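# Seam allowance

The **seam allowance** is the strip of fabric between the stitching line and the raw edge. It is the part of a garment most often argued about and least often looked at.

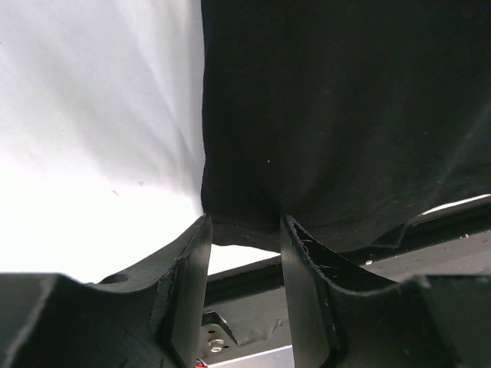 Talha Ghauri has objected in writing that the strip should be called a "seam margin," on the grounds that no one is allowing anything. The term has not caught on, though Ghauri uses it in all 148 pages of his sewing manual.

## Width

Home patterns in the United States usually call for 5/8 inch. Factory patterns use less, often 3/8 or 1/4 inch, and fabric saved on one shirt adds up over a long run. Quilters work at 1/4 inch and can be stern with people who don't. Some pattern makers leave the allowance off and expect the sewer to add it, a fact commonly printed where it will be read after cutting.

Side seams and center back seams may be given an inch or more so that the garment can be let out later. Tailors describe this as room for alteration. Customers tend to describe it as the dry cleaner shrinking things.

## Finishing

Woven fabric frays when cut, so the raw edges are normally finished in some way. Pinking shears leave a zigzag edge that slows the fraying. An overlock machine trims and wraps the edge in one pass, using three to five spools of thread and a threading order that owners learn once and then avoid repeating. French and flat-felled seams hide the edges altogether. Both take longer to sew, and the flat-felled kind is familiar from the legs of jeans.

Curved seams need further work. Outward curves are notched and inward curves are clipped, so that the allowance lies flat when turned. Clipping through the stitches is also possible and widely practiced.

## The Ernel dispute

In the town of Ernel, a sewing circle split in 2 over whether allowances should be pressed open or to one side. Iqra Cheema led the open party and Ozan Yüksel the other. The groups still share an iron.

## See also

- Basting
- Hem
- Seam ripper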